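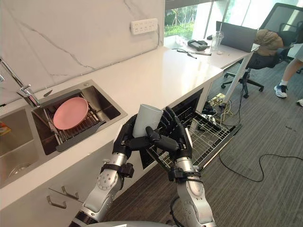 Speaker notes - "The dishes, and everybody who used to do them"

Slide 1 (title)

Say good morning, thank Sadao Chiba for the introduction, and check that the back rows can hear. Then give them a minute to settle, people always come in late from the coffee.

I run the break rooms and the guest kitchens at Praltholm. That's my whole job, and I've loved it for a long time. When Sadao asked me to speak about automation I told him he had the wrong person, that he wanted somebody from the engineering side, and he said no, he wanted the person whose kitchen it was going into. So I'm going to talk about a kitchen, and about the people in it, and I'll leave the motors to Rafferty Oyelaran, who is on after lunch and knows what he's doing.

Slide 2 (who we are)

Praltholm has seven kitchens over two buildings. Before the robots, each one had a person attached to it for most of the day. Loading, unloading, wiping down, hand washing whatever wouldn't go in the machine, putting cups back where people could find them. On a busy day that's up to 2000 cups and plates across the site. I like to let that number sit a little, since most folks in the room will have left a mug in a sink this week. (Pause. They usually laugh here. If they don't, keep going.)

We're now running the two-armed robots from Grellach in three of those kitchens. They have hands with fingers, so they can pick up the same cups we always had. We didn't have to buy special dishes, and I was very glad of that, having chosen the pink plates myself.

Slide 3 (what the work looks like)

A cup sounds like the easiest thing in the world. You and I pick one up while reading our phones. The robot will often use both hands on a plastic one - one low, by the base, and the other up near the rim - and the first time I saw that I thought of my niece carrying a full glass of milk to the table when she was little.

It's slow. I want to be plain with you about the slow part. Mavis Pettigrew, who has worked in our kitchens longer than I have, can empty a dishwasher rack while telling you about her weekend and be finished before the story is. The robot takes a good deal longer over the same rack. Where it helps is the long flat part of the afternoon, when dishes trickle in two and three at a time and a person would be standing there waiting for them.

Don't get drawn into speed comparisons. If somebody asks, say Rafferty has the charts.

Slide 4 (what we got wrong)

Take your time on this one, it's the useful part of the talk.

We told people too late. The team heard about the robots from a delivery notice taped up by the loading door, and I still feel bad about it. Jaxon Lavoie came to my office that same afternoon and asked me whether he should be looking for another job. I didn't have an answer for him. I should have had one weeks before.

We also wrote the new schedule as if the robot's hours were hours nobody had to cover. Well, somebody has to be nearby. Things get dropped, a spoon slides down behind the rack, a visitor parks a laptop on the counter right where the arms need to go. We had people running between kitchens to sort out small troubles on top of their own work, and they were tired and cross by Thursday, and they had every right to be.

And we put the cables wherever they would reach. Please, if you take one thing home for your own building, walk the floor with your cleaning crew before the installers leave. They know where the carts go.

Slide 5 (what changed for people)

No jobs were cut at Praltholm. I asked for that in writing and I got it, and I'd tell anyone in my position to ask. The jobs did change shape, though, and I don't want to wave that away.

Mavis is now our kitchen lead for the whole first building. She decides which tasks the robot gets each morning and she can take them back again, without asking me or anyone else. She was not a fan at the start. She'll tell you she's still only partly a fan. But she is very good at spotting what it's going to have trouble with, and Grellach's people now phone her directly.

Jaxon did the 175 hours of training through Escobedo and came out with a raise. Wendell Iwasaki tried the same course, didn't care for it, and asked to move to events catering, where he gets to talk to people all day. We count that as a good result too. (Wendell said I could mention him. He would like it known that his catering lunches are excellent.)

What I hear most from the team is that they miss the company. Two people at a sink will talk. One person looking after a robot doesn't, much. We've moved the shifts so that everyone overlaps for an hour at midday, and it has helped some. I don't think we've fixed it.

Slide 6 (what I'd ask before you sign)

Read these out slowly, people write them down.

Who gets told first, and who tells them?
Who can stop the robot, and do they know they're allowed to?
Where does the time go that it saves?
Who's paid for the learning?

Our friends at the Loltcombe site went through all four with their staff in September, before a single box arrived, and their first weeks have gone a lot more smoothly than ours did. I'm a little jealous.

Slide 7 (thanks)

Thank Mavis by name and ask her to stand up if she's in the room. Questions - leave ten minutes. If it runs over, send people to me at the coffee table, and remind them that Rafferty starts right after lunch in the same room.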